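The Paperless Promise, Again

Merno would like you to know that paper is over. The company's summer mailing, which arrived in July as a glossy folded sheet of paper, says that a household using its scanning plan can "clear the filing cabinet in a weekend" and never look for a document again. A neighbor forwarded me the offer and asked if it was worth the money. I said I'd look into it, and this is what I found, for whatever it's worth to the rest of the Fellden mailing list.

I should admit my bias. I have been hearing about the paperless home for as long as I've had a home. In that time I've owned three scanners, one of which still works if you hold the lid down. I have also kept most of my paper, and I've been glad of it more than once.

The Merno plan works like this. You pay for a year up front, and you take pictures of your bills, letters and receipts with your phone. The service reads them, names them and puts them in folders. I signed up for the trial and fed it a box of household papers from the hall closet, 214 pages in all. It was quick. I'll give them that. The reading was good on anything typed and large, bad on carbon copies, and hopeless on my late aunt's handwriting, though I can't read that either.

The naming was another matter. The service put 38 of those pages in the wrong folder. A dentist's bill went under "Travel." The property tax notice went under "Offers," where I suppose you could say it belonged in spirit, but I would not have found it there in April. Each one can be fixed by hand with a few taps. If you are going to check every page to see whether it landed in the right place, though, you have done the filing yourself and paid for the privilege.

Diltari sells a similar plan at a lower price and makes fewer claims for it. It doesn't try to guess what anything is. You type the name, you pick the folder, and it stores the picture. I liked it better for that reason, but I couldn't work out what I was getting over the storage that came with my phone. The sales page talks about "peace of mind" a good deal. I looked for the part about what happens to your files if you stop paying, and it was on the fourth page of the terms. You have 17 days to download everything, after which they may delete it. Merno's terms are vaguer, and I don't count that in Merno's favor.

The whole pitch rests on the idea that paper is the problem. In my experience the problem is the pile. A pile on the kitchen counter is a set of small decisions you have put off, and a folder with several hundred badly named pictures in it is the same set of decisions, put off somewhere you can't see them. I know people who scanned everything five years ago and have not opened the folder since. They feel organized. When the insurance company wanted a receipt for the water heater, one of them ended up calling the plumber for a copy.

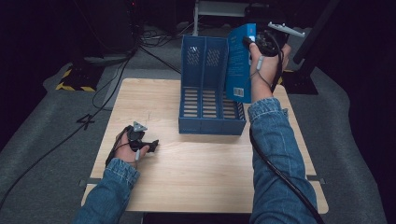
How long do you need to keep household papers?

It depends on the paper. Birth certificates, deeds, wills and anything to do with a pension stay for good, in the original. Tax returns and what backs them up should be kept at least as long as the tax office can ask about them, and many people settle on seven years to be safe. Ordinary utility bills can go once they're paid and the next one shows the payment, unless you claim part of them. Manuals and warranties last as long as the thing they came with.

Go by that and you'll find that most of what is in the closet can go out with the recycling, or through the shredder if it has account numbers on it. Of the box I used for the trial, I kept a thin stack. The rest was paid bills, expired coupons and four copies of the same letter about a change to the garbage route. I had carefully scanned all four.

There is a claim in both companies' material that a scan is "as good as the original." For a great many things it is, and plenty of offices will take one. It isn't for everything. The title to a car, a signed will and a certificate with a raised seal are cases where somebody will want the real sheet in their hand, and they won't care how sharp your picture of it is. Before you shred anything with a signature on it, call whoever issued it and ask. The call is dull, but replacing the document is worse and often costs a fee.

The other line I'd question is the one about time. Merno says its customers save hours every month. Hours compared to what? I spend perhaps ten minutes a month on paper, most of it opening envelopes, and the envelopes still have to be opened before anyone can scan what's in them. The mailing has a footnote beside the claim. I followed it to the bottom of the sheet, where it says "based on customer feedback."

Then there's the old way, which has its own salesmen. Olmedo, the office supply place out by the highway, has been running a display of boxes, binders and label makers under a sign that says "Take Control." I don't believe that sign either. You can spend a lot of money on containers and still not know where the car title is. A few plain folders with honest labels on them will do for most households, and a shoebox will do for some. I'd skip the color-coding unless you enjoy it. I tried it once and forgot what green meant.

What I've settled on is dull. Mail gets opened standing up, next to the recycling bin. Anything that needs an answer goes in one place and stays there until it's answered. Papers that have to be kept go in a folder with the year on it, and the ones that could never be replaced go in a fireproof box, with a scan stored on a drive at my sister's house. That last part is the only scanning I think is clearly worth the trouble, and it covers maybe two dozen sheets.

I canceled the Merno trial, or believe I did. The cancel button led to a survey, the survey led to a discount, and the discount page had no cancel button on it. I found one in the end under "Account Wellness." They've promised to confirm by mail.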